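First gravel ride of the year

2/22/25

So I finally did the Susska Gravel Loop, after talking about it since August! My legs are toast and I'm typing this from the couch with a bag of peas on one knee.

I went for the 116 km route (the long one is 144, no thank you). We had 335 riders at the start, which felt like a lot on that skinny farm road, and I got stuck behind a big group until the first climb. Then Margarida Pinheiro came flying past in her Relano jersey and yelled at me to grab her wheel. I lasted maybe two miles - she's so strong this year!

The climb up to Plendovix is the one everybody complains about, and yep, it's steep. I walked the last bit and ate a whole pack of fig bars at the top. The downhill after that was the best part of my day, all loose rock and fast corners.
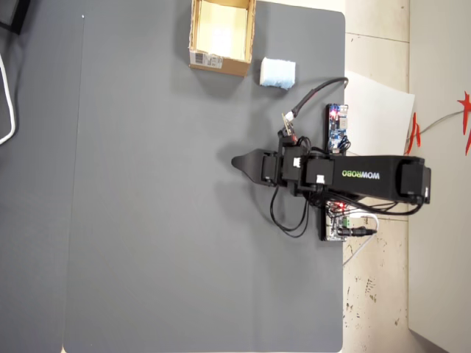
What I'm changing next time

Wider tires, for sure. Also a second bottle, and I'm starting closer to the front.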